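Clothing swap FAQ - Skultard Hall, updated 22 Apr 2020

Getting the same emails over and over so putting it all in one place. Read this first please, then write.

Is the spring swap still on?

No. Moved to October. Hall is closed to all groups until further notice. Tickets carry over, you don't need to do anything.

I already have bags packed. Can I drop them off early?

Please don't. No storage. Keep them at home, somewhere dry, tie the tops. Last year we had 12 bags left on the steps overnight and it rained.

What can I bring?

Clean, wearable clothes. Adult and kids sizes. Coats yes, shoes yes if the soles are good. No underwear, no socks, no swimsuits. T-shirts are the thing we always get too many of so only your best ones, check the hems and the armpits. 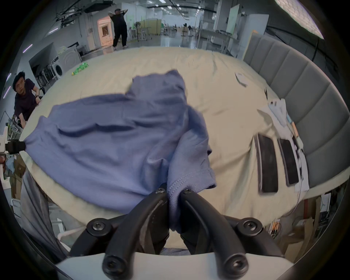
How many items can I bring?

Up to 20 per person, and you get one token for each item we accept. Kids' things count the same as adult.

What if my stuff gets turned down?

You take it home again. Barry Furnival is on the sorting table and his word is final, dont argue with him. Small holes, missing buttons: goes to the mending rack, half a token.

Do tokens expire?

Good for two swaps. After that, no. Lost tokens are lost, sorry.

How do I wash things that smell like they've been in a closet for years?

Cold soak with a cup of white vinegar, then a normal wash. Dry outside if you can. Skip the scented stuff, a few of our regulars get headaches from it.

What happens to the leftovers?

Adult clothes go to the Lestach thrift store, kids clothes to Clullow. Last time that came to 184 pieces. Anything torn goes for rags.

Is there parking?

Behind the hall, off Usmani Street. Fills up quick. Unload at the side door and then move your car.

Can I get a refund instead of carrying my ticket over?

Yes, until the end of October. Email Iraís Maldonado with the name on the booking. Give her a week to anwser, she is doing all of them by hand.

Can I help?

Yes! Need people for setup and for hangers. We have 100 hangers and want 175. Wire ones ok.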